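Provik trials robotic bed-making at Lagos hotel

Provik has begun a trial of robotic hands for bed-making at its Gongate hotel in Lagos, where housekeeping staff prepare 132 rooms. The system, supplied by Palturent, places pillows and throws, while attendants continue to inspect every room.

The company said no posts would be lost. Three attendants have moved to supervisory duties on higher pay - a change agreed with staff before the trial, which ends in November.

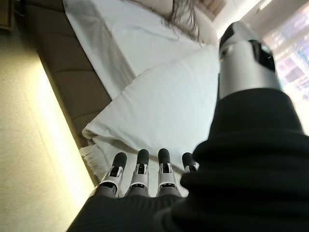
Staff response

Attendants reported less bending, but asked for longer training and a say in room schedules.

Last updated: July 18, 2023

500 shares

Related
Hotel laundry hours to change
Palturent opens Lagos office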